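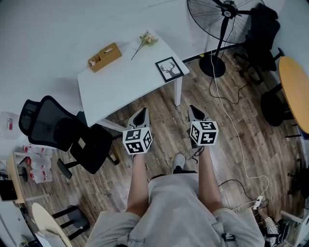 *Plank floor and white table, both hands in use.*

**The Purnness Gauge**

The gauge at Purnness was read once a day at noon. It consisted of an enameled staff bolted to the inside wall of a concrete well, a float on a steel tape, and a chart recorder made by Monolden that had a clock on one side and a pen on the other. The well was connected to the river by a pipe. When the river rose, the water in the well rose with it, slower and without waves, and the pen moved up the paper.

Nighat Zaidi took over the station from a reader named Pirzada. She did not meet him. His logbooks were on the shelf over the recorder with their spines facing out, and the key had been left with the county in an envelope that also held a spare pen tip and a receipt for lamp oil.

Her instructions ran to two pages. Read the staff. Read the recorder. Write down both figures and the difference between them. If the difference exceeded 4 millimeters, reset the pen and make a note in the margin. She was to change the chart when it ran out and send the old one to the office at Zindulura, where it would be traced and filed.

On the first day the staff read 815 and the recorder read 815. On the second day they read 809 and 809. She wrote zero in the third column both times.

In the evenings she read the logbooks. Pirzada had written a small, upright hand that did not change from one volume to the next. For eleven years the third column was zero, one, or two, with an occasional three after a flood, when silt got into the pipe and the float lagged. Then, starting in a December, every entry was 62.

She assumed a slipped tape. A float tape runs over a toothed wheel, and if it jumps the teeth the recorder will be wrong by a fixed amount from then on. The remedy takes ten minutes. Pirzada had performed it twice in earlier volumes and described it both times, including the size of the wrench. After that December he did not perform it. He wrote 62 in the third column each noon for four years, up to the last page, with no note in the margin.

She went down the ladder with a lamp and examined the wheel. The teeth were clean and the tape was seated. The zero mark on the tape lined up with the zero mark on the wheel, and the paint across both was old and unbroken. No one had reset it.

She then examined the staff. It was held by four bolts, and beside it in the concrete were four plugged holes. She put her rule against them. The old holes were 62 millimeters above the new ones.

That accounted for the figure. Someone had moved the staff down, and the recorder had gone on reporting the level of the river as it had always been measured. It did not account for her own two entries, in which the instruments agreed.

She wrote to Zindulura and asked whether the station datum had been changed. The reply came after nine days – a printed form with one line typed on it. The datum had not been changed. The office had no record of a discrepancy at Purnness. The charts had always matched the returns.

She got out the office copies of the returns, which were kept in a flat box under the bench. They were in the same upright hand. The third column was zero, one, or two for all fifteen years.

So he had kept two sets. In the one he sent, the staff figure had been corrected by 62 before it was entered. In the one he kept, he had written what he saw.

The next noon she took a flashlight instead of the lamp. The staff read 803. She held the light closer and found that the numerals were not enamel. They had been painted over the originals, very evenly, each one raised to the figure it should have shown if the staff had never moved. The paint was soft enough to take the mark of a fingernail. Under the 8 was part of another 8, and under the rest was a different number.

She climbed up and checked the recorder. It read 803.

The form for changes to equipment had a space for the date of the work and a space for the reason. She knew neither. She could scrape the staff back to its enamel, in which case her third column would read 62, and the office would ask why. She could move the bolts back to the old holes and repaint nothing, but the plugs were hard and she had no drill. Either job would need a day when the river was low.

She filled in the noon figures, wrote zero, and put a pencil line beside it in the margin. Then she wound the clock. The chart had four days left on it, and there was a new roll in the cupboard, still in its wrapper.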